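About Hinuva

Hinuva supplies storage bins, trays and picking totes to workshops, warehouses and schools. Bilal Sayegh started the business in 2000 with one product line and a rented shed in Lorkden. We now stock 82 sizes and ship from our own building at 414 Daher Road.

Most of what we sell is grey, open-topped and made to be knocked about. Customers keep the larger bins for years, and a scuffed floor doesn't stop one doing its job. We take back old bins of any make and colour for sorting and resale.
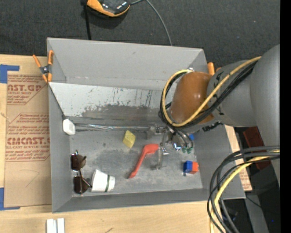 Bins and Benches Team

Tala Salameh leads the team of eight that looks after large bins and the timber-topped tables they sit on. They answer questions about wall slope, floor area and bench height, and can quote on mixed orders. Spare parts are kept at Gulton and usually go out the next working day.

The trade counter is open to the public. Please bring the inside measurements of your shelf or bench if you have them. Returns need the original docket.

Page updated 5 Feb 2025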